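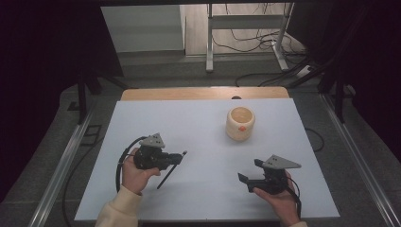 One of you told me after class last week that pale cups on pale tables ought to be banned from a beginners' course, there being nothing in them to draw. Fair enough, I felt the same way my first year! But I'm keeping the pale cup, and these notes are mostly about why it gives people trouble and what we'll do about it in the next session.

Fletdale Evening Drawing, Notes for Session 2: Light Things on Light Ground

First, what to bring. The Zastia pad is fine, any size, and so is printer paper if you haven't gotten to the store. Bring an HB and a 4B and a kneaded eraser. Please leave the black markers at home this time, because once a marker line goes around a cream cup you've got a cartoon of a cup and there's no going back (I've done it on good paper, and it hurt).

Now, the cup itself. When a thing and its background are nearly the same value, the outline sort of comes and goes. Your brain knows there's an edge all the way around, so your hand draws one all the way around, and the cup ends up looking cut out and pasted down. What I'd like you to do is squint until the edge drops out somewhere and then leave it out on the paper too. Just stop the line and pick it up again where you can see it.

Start with the inside, by the way. The opening of our little cream cup goes peachy and a touch darker than the outer wall, and that's your first real tone on the page. Get the ellipse of the opening down, lay in the inside lightly, and you have something to measure everything else against. The orange knob on the front is the troublemaker. It pulls your eye, so people press way too hard there. In pencil it's a middle gray at most. If you want to test that, cover everything else with your fingers and compare it to a gray strip.

Homework before we meet again:

Make a gray strip, 94 millimeters long, as many steps as you can manage without two of them matching.
Spend 40 minutes on one light object on a light surface. No outline for the first half.
Write a line or two on the back about where the edge disappeared.
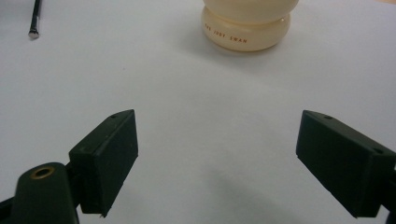

Tabletops get skipped. I look through a pile of student drawings and the cup has had an hour of love and the table is bare paper, and then people ask me why the cup is floating. A white table isn't one white. Ours is brightest up toward the middle of the far side and goes grayer as it comes down to the near edge and out into the corners, very softly, with no line anywhere that you could point to. So put that in! Side of the pencil, hardly any pressure, and go over it three or four times before you decide it's done. If it looks like too much, leave it overnight and look again.

We'll do toned paper in January, and I'll bring the chalk.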